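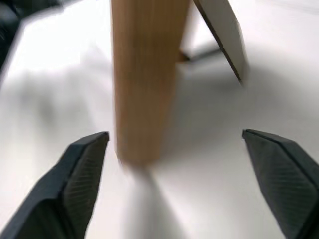
Home Fixtures Results Basketball Clubs Contact
Print this page | E-mail this story

Crichton sign guard Sampaio until end of season

Mon 11 December

Crichton have signed the guard Jailson Sampaio from Traltau on a deal that runs to the end of the season.

Sampaio, who missed most of October with an ankle injury, is expected to be on the bench for Saturday's home game against Junidum. He trained with his new team-mates for the first time this morning.

Head coach Arlindo Falcão said he had wanted another ball handler since the summer. "Othmane has been playing nearly every minute and his legs are going in the fourth quarter," he said. "Jailson can take six or eight of those off him."

Captain Othmane Naciri scored 24 points in Friday's 71-62 defeat at Sernidden, Crichton's fourth loss in a row away from home.

Centre Aurelio Barrios is still out with a broken finger. Tickets for Saturday are on sale at the club office, and up to 2000 will be sold.

Print | E-mail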